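Marjatta Kauppinen has managed bread quality at Corkis for long enough to have stopped using the word "fresh" in written reports. The term has no test method, she says, and two people holding the same loaf will disagree about it.

Her subject is staling, and she begins by correcting a common assumption. "Bread in a sealed bag still goes stale. The water has hardly left. What changes is the starch." During baking, starch granules take up water and soften. As the loaf cools they begin to recrystallize, and the crumb firms.
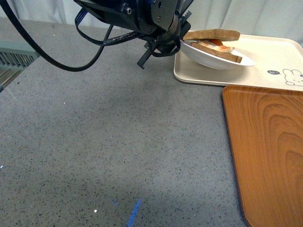
A sandwich in a white bowl.

Kauppinen measures firmness with a compression probe and records the result in grams of force. The current white pan loaf, sold under the name Sisay, reads 436 after a day at room temperature. The internal limit is 500. "Above that we get letters," she says.

Temperature matters more than most customers expect. Recrystallization runs fastest a little above freezing, so a refrigerator is a poor place for a plain loaf. A freezer nearly stops it, provided the bread passes through the cold range quickly. She recommends slicing first and freezing flat, in a single layer where space allows. 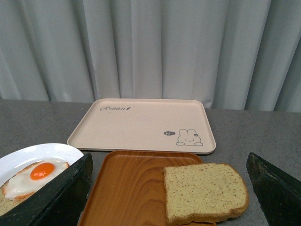

Word count: 400

Her colleague Vilho Valtonen handles formulation. He is cautious about enzymes, which slow firming but leave a gummy crumb if overdosed. "The margin is narrow — narrower than the supplier sheets suggest." Trial 3591 was dropped for that reason, although its firmness readings were the lowest of the series.

Valtonen prefers to work with fat and with a longer preferment, and he accepts a shorter shelf life in return. Kauppinen does not entirely agree. The two have left the matter open until the February trials.
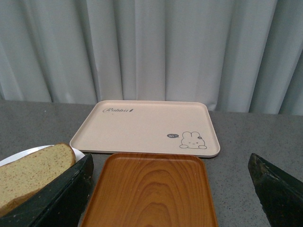 Can a stale loaf be restored at home?

Heating the crumb to 140°F or higher melts much of the recrystallized starch, and the loaf softens. The effect lasts a few hours, and the bread should be eaten the same day.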